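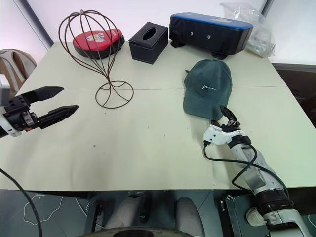
Ticket 79: Right arm stops short of the cap

Opened by: Oanh Đặng
Project: Zekivier, student hat-stand task
Status: open

Problem
The task is to pick up the green cap and hang it on the wire stand. On Tuesday the right arm went to the brim and stopped before closing. The log shows a timeout at 2000 ms, then the arm holds position until we cancel. The left arm does not report anything.

What we tried
1. Restarted the Brukico controller. Same timeout.
2. Moved the cap closer to the middle seam of the table. Same timeout.
3. Ran the open and close test on both grippers with nothing to grab. Both passed.
4. Swapped the order so the wrist camera check runs before the approach — this got through two times, then failed again.
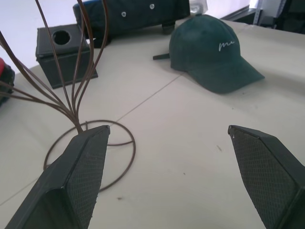 The check in step 4 looks for the cap by color. Our threshold was set on a lighter green hat last term, and the match score drops when the lights by the door are off. I think the arm is waiting for a match that never comes. Raising the timeout would only make the wait longer.

Next step: new color samples with the lights on and off, then rerun step 4. Please leave the table setup alone until that is done.

Comments

Hatice Toprak: Try matching on the white "me" on the front too. It worked for our team on the mug task.

Oanh Đặng: Will do after the new samples. It only helps if the front faces the camera.

Hatice Toprak: True. Also check you are on the same config branch as us — Zariņš was merged in April.

Related tickets
Wrist camera drops out after restart
Drurkard gripper pads: when to replace
Left arm skips home position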